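What the new permit rules did to my little business

I run a two-person import business out of a rented unit in Dretent. We bring in kitchen linens and sell them to shops. In July the regional trade office changed how it registers small importers, and a few people have asked me how that went, so I'm writing it down.

Before the change, I filed one form a year and paid a flat fee of $90. Now the fee depends on how many shipments you declare, and every supplier has to be listed separately. We have five suppliers. Two of them, Sevura and Mullero, sent their paperwork the same afternoon I asked. Delorme took most of a month and sent the wrong certificate first.

My total for this year came to $329. I can pay that. It's still a big jump for a company our size, and the office gave no notice beyond a line on its website.

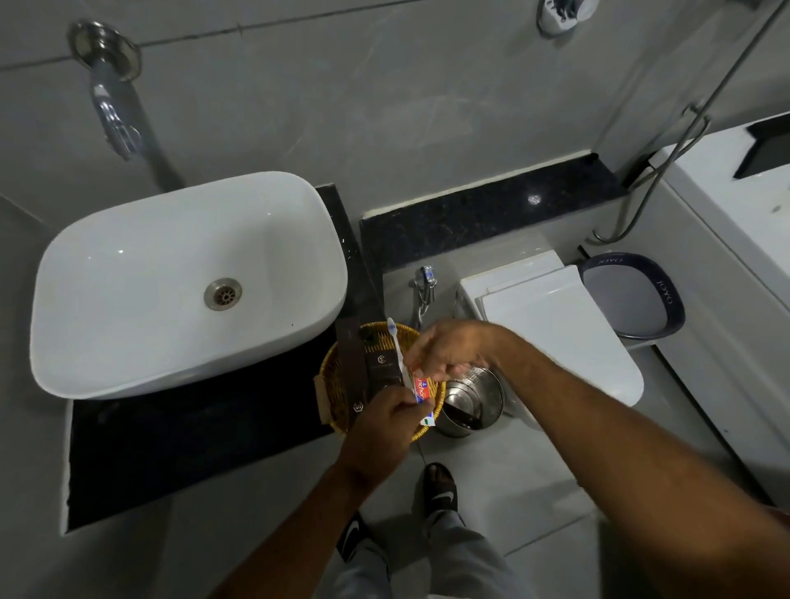 The bigger cost was time. The application is 49 pages once you print the supplier sections, and the online version logs you out if you leave it alone too long. I lost the whole shipping history once and had to type it in again from the invoices. After that I kept everything in a spreadsheet and pasted it over.

Annick Courtois, who has the unit next to mine and imports ceramics, waited until the last week to apply. Her renewal is still pending. She can bring goods in while it's pending, but her bank has put a hold on the credit line she uses to pay for them. I didn't know a bank would look at that, and neither did she.

I called the office twice. The second time I got Timothée Rolland, who was polite and knew the rules. He told me the shipment count can be corrected once during the year without a penalty. I had guessed high to be safe, so I'll be sending in a correction and should get part of the fee back.

I haven't raised prices. If the fee stays where it is next year, I'll probably drop one supplier and order more from the others, with fewer and larger shipments. That means paying for more storage, so I need to work out the numbers first. I've asked the landlord what the back half of the unit would cost and I'm waiting to hear.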